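Notes from the Wiring Desk
2025-11-01

Hello again, and thank you to everyone who wrote in after the last issue. I read every letter, even the long ones (especially the long ones), and a good many of you asked the same thing: what is happening with the conduit fill tables?

Well, the draft is finally out for comment. Adjoa Osei and her working group at Kirnen have been at it since February, and the big change is in how mixed conductor sizes are handled in a single run. The old tables were fine as long as every wire in the pipe was the same size, but most of us don't get jobs like that very often, and people were left adding up areas on the back of a delivery slip. The new draft sets the steps out in order, with a worked case for each common conduit type, and I think apprentices in particular will be glad of it.

The group received 2,296 comments on the first outline, which must be some kind of record for a document about putting wires in pipes! Nearly 1,000 of them had to do with bends and pulling tension, so that part has been pulled out into its own section with its own notes. Kwabena Quartey wrote most of it, and he has kept the language plain, bless him.

If you'd like to read the draft, copies are at the Turneck office and at the Frimpong supply counter, and you can ask for one by mail as well. Please put the section number at the top of each comment you send. Last time a fair few arrived without one, and sorting them took far longer than it should have.

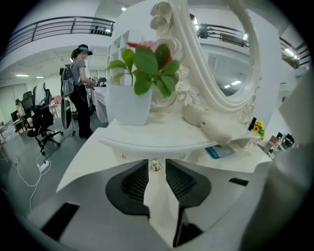 One more thing on the draft – the table for short nipples has moved to the back, after the notes on cable jackets, so don't panic when you can't find it where it used to be. I did, for a good ten minutes, with my coffee going cold beside me.

The evening class on box fill and grounding will run again at Puvell in February, and there are still places. Bring your own calculator and a pencil, and come a little early if you want a seat near the heater.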